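About Warell

Hi, I'm Jairo! I run Warell, a little cooking school at 666 Hondier Street, upstairs from the shoe repair place (use the green door, the other one sticks). We teach people to make dinner out of what they already have in the cupboard. No tweezers, no foam, no twelve-ingredient marinades. Mostly beans, rice, eggs, onions, canned tomatoes and whatever fish comes in a can.

I get asked a lot how I ended up doing this, so let me try to tell it in order. I cooked in hotel kitchens for years and ate toast when I got home. Then my hours got cut one winter, I was broke, and I started cooking properly out of my own pantry for the first time in my life. Chickpeas with burnt lemon. Sardines on rice with a fried egg. A tomato soup that I'm still a bit smug about. Friends came over, then friends of friends, and one of them asked if she could pay me to teach her the soup. So that was the first class, four people around my table in Nazari Court, sharing two decent knives.

We moved into Hondier Street the following June. The stove was older than me and the left oven ran hot, so every baking recipe from that first year has a note in the margin saying "turn the tray, seriously."
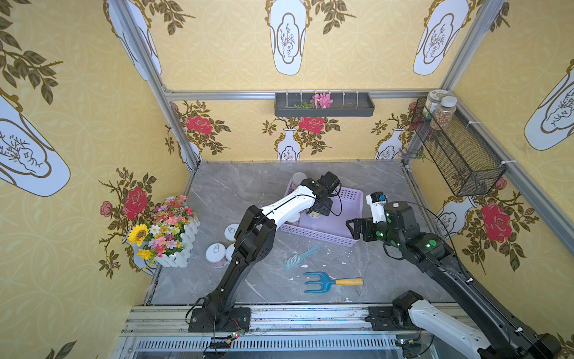 What we teach

The main course is called Cupboard Dinners and it runs for six evenings. Week one is just onions and salt, and I know how that sounds, but people who stick with it tell me it's the week they use most. Then we do beans, then rice and other grains, then tomatoes, then canned fish, and on the last night everybody brings a bag of odds and ends from home and we make a meal out of it. I've had some shockers in those bags. A jar of cocktail cherries and a can of hominy, once! We got a decent glaze out of the cherries and I will not discuss the hominy.

Classes are capped at 14 so there's a burner for every pair. Everyone eats what they cook, and there's usually enough left for lunch the next day, so bring a container with a lid that fits.

We also do a Saturday morning class for teenagers who are about to leave home, and a short one on shopping, where we read labels and talk about which cheap things are fine and which ones will make you sad. Cheap tomatoes are usually fine if you cook them long enough. Cheap tuna, it depends. Cheap coconut milk, please don't. 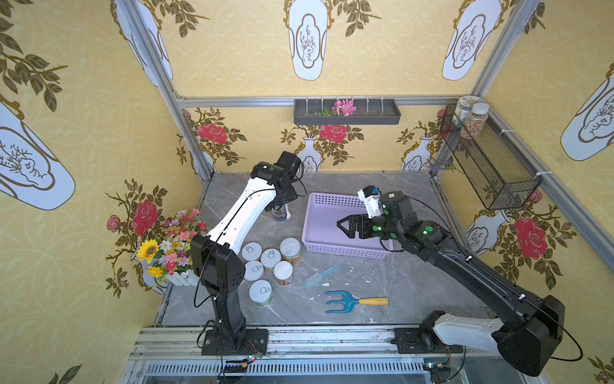 Syahrul Teoh wrote to me after the bean class to say that the six evenings were great but the recipes assumed a much bigger pot than most people own, and could we please have amounts for two. Fair point, and a good nudge! Every recipe sheet now has a small version printed on the back, with its own cooking times (half the beans doesn't mean half the hour, as I found out on a Monday night with a very hungry class).

How we keep it affordable

You pay what you can on a sliding scale, and you pick your own spot on it when you sign up. I don't ask for proof of anything. The ingredients are simple, so the costs stay low, and I buy dry goods by the sack and split them into jars on Sunday nights with the radio on. It's my favorite part of the week, to be frank.

The newsletter is free. It's called Roduveo, after a made-up word my niece shouted at a pan of popcorn, and it goes out to 809 people when I have something worth saying. Expect one recipe, one mistake I made, and a long ramble about storage. The back issues have my notes on dating your cans with a marker, putting the new ones behind the old ones, and what to do with a dented one (a small dent on the side is usually okay, but anything bulging, leaking or creased along a seam goes in the trash).

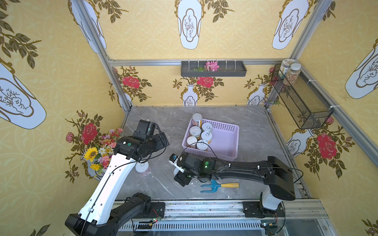 Six cans in the basket, one with a pink band beside it.

Coming along

Sign-up for the next Cupboard Dinners opens Thu 30 May at noon. It does fill up, so if you miss out, put your name on the waiting list and I'll call you when somebody drops. You don't need any experience. You don't need a knife either, we have more than two now. Wear closed shoes and tie back long hair, and tell me about allergies when you book so I can plan the menu around you.

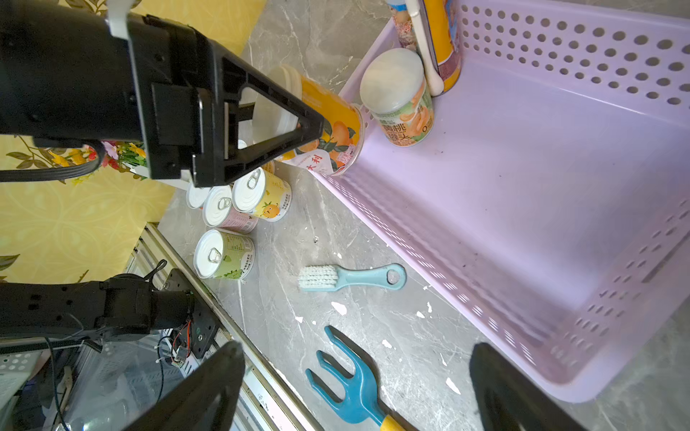 Orange-labeled canister, leaning on the rim.

The entrance has 40 stairs and no elevator, which I hate. If that's a problem for you, email me and we'll set up a class at the Nazari Court community room, which is on the ground floor and has a much nicer oven than ours anyway.

Come hungry!
Jairo Londoño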